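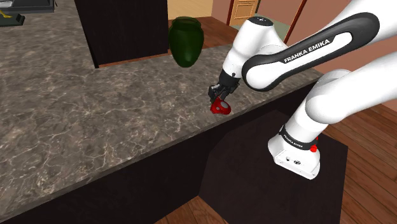
Robot arm, stone counter, small red thing with gray spots. Rendered, of course.

Okay, I finally have a free evening and a pot of tea, so I'm going to do the long thread on quantum annealing and scheduling that I've been promising since July. Get comfortable, I'm slow.

Some background for the new folks (hi, and welcome!). I work on rosters and delivery routes for a mid-sized bakery supplier called Tutlow. We have 33 vans and far too many opinions on which one goes where.

Last year a firm named Rosholm offered us time on an annealer through their cloud service. You write your problem as a big table of yes/no choices, send it off, and get back a pile of candidate answers with a score on each one.

The first thing I learned is that the writing-it-down part eats your life. Our smallest real problem, one depot and one morning, came to 456 yes/no variables before I had even put in the driver breaks. I went for a walk after that.

Edeltraud Gisler, who taught me most of what I know about optimization, looked over my penalty terms and said, very kindly, that I had made it cheaper to lose a van than to be late. She was right. I fixed it and then broke something else.

It took 14 versions to get schedules our dispatchers would even look at. Version nine was lovely on paper and sent a driver to the same school kitchen twice - I still hear about that one.

Now, the question everybody asks me. Was it faster than the ordinary solver on my desk? No. The plain old solver, running on a computer I bought used, matched it or beat it on 61 of our test mornings, and I didn't have to wait in a queue.

I'm still glad we did it. Rewriting the problem from scratch showed me two rules in our old setup that made no sense at all, and taking them out helped the regular solver more than any new hardware would have.

If you want to try this yourself, start with Schwaiger's notes on penalty weights. They're dry, and the second chapter is a slog, but the worked tables are worth it. Skip the Gamer tutorial unless you already like matrices a whole lot.

I'll post my cleaned-up version of the depot problem once I've taken the customer names out - give me a week or two, there's a lot of bread to move in December 2020.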